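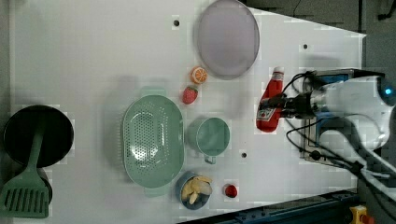

Play kitchen on a white table: how do you store it all?
Posted by Lech Walczak in Kids and Playrooms, 282 views

We finally put the play kitchen stuff on its own table and I love it! Plate, mug, little blue bowl, fruit, ketchup bottle. Now it needs a system my kids (three and five) can follow at cleanup time. What works for you?
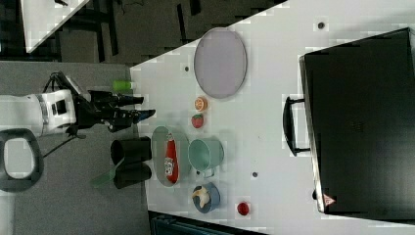

2 replies

Konrad Wieczorek
Oh, fun! Start with the dishes. Put the big plate down first, then nest the blue bowl on it, and hang the mug on a low hook. Food gets its own bin, and small round pieces go in a jar with a lid (we lost a tomato for all of February).
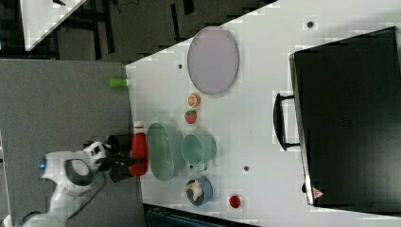
Orange slice and strawberry next to the plate

A tray up to 38 cm long fits most shelves. Ours holds everything but the pan!

Jasińska
Following! We just dump it in a basket, lol. Love that green with the lavender.

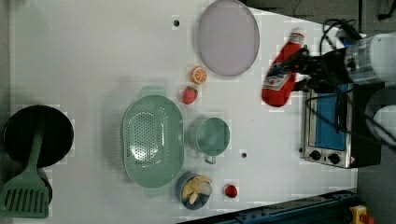
Spatula across the pan, ketchup by the plate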